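Living With a Water Cooler
Kitchen notes, Cisdale — Sep 25, 2019

We bought a bottle-top water cooler in June, mostly so I could stop hearing about the taste of the tap. I have since become a person with opinions on drip trays. These are them.

1. Wash your hands before changing the jug. Then wipe its neck with a clean cloth, especially if it has been living in the garage next to the paint.

2. Unplug the cooler before you clean anything. Yaryna Tkachenko next door does this every time and has never once had to explain a puddle to an electrician.

3. Leave a hand's width between the cabinet and the wall. Dust will move in regardless, but at least you can reach it.

4. Put the cooler on hard flooring. Carpet remembers every drip.

A big jug up top, and the taps down in the white base:
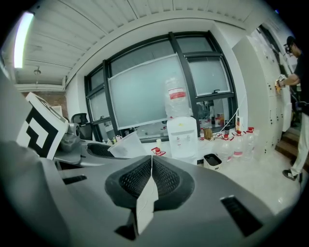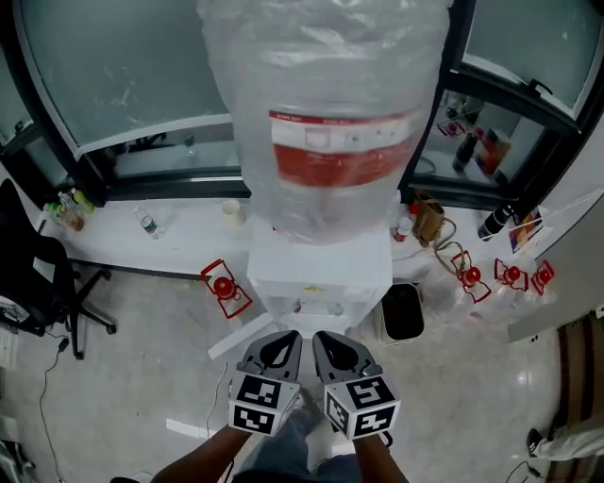
5. Keep jugs out of the sun. A bottle left on a bright windowsill turns green, and no amount of optimism will turn it back.

6. Empty the drip tray weekly. Warm water and a drop of dish soap will do. If it has gone slimy, use white vinegar, wait ten minutes, rinse, and tell no one.

7. Lift with your knees. A full jug is heavier than your pride suggests.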